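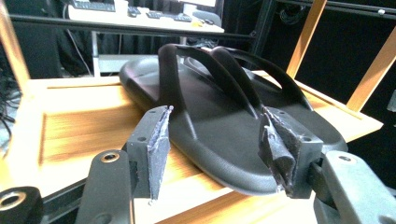
Review: The Sirivex Handling Practice Kit, Second Edition

Suitability: Small and mid-size workrooms using hand-held grippers
Reviewed for: Pledcombe Equipment Review Service
Overall finding: Recommended, with reservations

The Sirivex Handling Practice Kit is a set of written rules, checklists and spare parts for workplaces that use hand-held gripper tools to handle household goods. It is published by Vogler and is sold as a boxed set. The box holds a printed rule book, a pad of tear-off check sheets, a laminated card for the work area, and a bag of replacement finger pads with a small tube of adhesive. The gripper itself is not included, and the kit does not favor any particular make.

We used the kit in our Pledcombe workroom for 11 weeks. Our staff handle shoes, kitchenware, folded cloth and small tools, and they work in pairs. Before the kit arrived we had house rules of our own, written by several people over several years, and some of them contradicted one another. Our interest was in whether the kit could replace them entirely.

The rule book

The book runs to 200 pages, which is longer than it needs to be. The first third covers general duties and may be skimmed by any workplace that already has a safety policy. The useful material begins with the section on approach and contact. It asks the operator to bring the fingers up to the object, stop short of it, and confirm that both pads face the part to be gripped before closing. Our operators found this pause tiresome in the first week and had stopped mentioning it by the third.

The section on soft and hollow objects is the strongest in the book. Footwear is treated at length. For a thong sandal, the book instructs the operator to lay the sandal flat, sole down, and to choose between the sole and the straps before the tool is moved. The choice is recorded on the check sheet. A grip on the sole is preferred for carrying. A grip on the straps is allowed for short lifts only. We had left this decision to the operator in the past, and two people working on the same item would often do it two different ways. The written rule settled the matter.

The section on rigid objects is adequate. The section on glassware is thin, and we kept our own rules for it.

The check sheets

Each sheet takes about 5 minutes to complete at the start of a shift. It covers the condition of the fingers, the tightness of the bolts on the brackets, the state of the pads, the routing of cables near the work area, and the surface on which objects are placed. The wording is plain. New staff were able to fill in a sheet correctly after one demonstration.

Our main objection concerns the pad check. The sheet offers only "good" and "replace." Fabric-type pads do not pass from one condition to the other in a single day. They fray at the border, shed fibers, and may fold or crumple while still covering the inner face of the finger. A pad in that state is hard to mark honestly under either heading, and our operators marked it differently depending on how busy they were. We have since added a middle box, "worn, replace by Friday," and we suggest that the publisher do the same in the next edition.

The sheet also gives no guidance on loose fibers that transfer to the object. On dark rubber or dark cloth this matters. We now require the object to be wiped before it goes back on the shelf.

The work area card

The card lists the rules that apply to the area around the object. The object is to rest on a stable, level surface. A tray with a raised rim is recommended for anything that may roll or slide. Cables are to be looped and secured to a fixed part of the structure, clear of the operator's reach. Desks and seating are to be kept outside the working area, with a clear path between.

These are sensible rules, and most were already observed in our workroom. The one we had neglected concerned cables left hanging near the uprights of the work stand. The card rightly treats a hanging cable as a fault, even where it does not touch the tool. We would have liked a similar line on lighting. Strong overhead light on pale wood can wash out the surface and make the edge of a tray harder to judge, and the card does not address it.

The print is too small to be read from a standing position. We had ours enlarged at a local copy shop.

The replacement pads

The bag supplied with the kit was used up before the end of our review period. The pads are cut slightly oversize and must be trimmed. The adhesive holds well but requires the finger to be cleaned down to the bare surface first, a step that the instructions place on the reverse of the sheet where it is easily missed. Refill bags may be ordered separately through Cisberg, and ours came without delay.

Cost and value

The full kit was supplied to us at 330 dollars, and a site needs only one rule book. Additional check sheet pads are sold separately. For a workplace with no written rules, the price is reasonable. For a workplace with mature rules of its own, the book alone would be enough, but it is not presently offered outside the set.

Recommendation

We recommend the kit to any organization that trains new operators more than once or twice a year. The approach and contact rules and the footwear section should be adopted as written. The pad check should be amended before use. Organizations that handle glassware in quantity should retain their existing procedures for that work.

Pledcombe will continue to use the kit, with the changes described. The enlarged card and the amended check sheet are available at our front office on request.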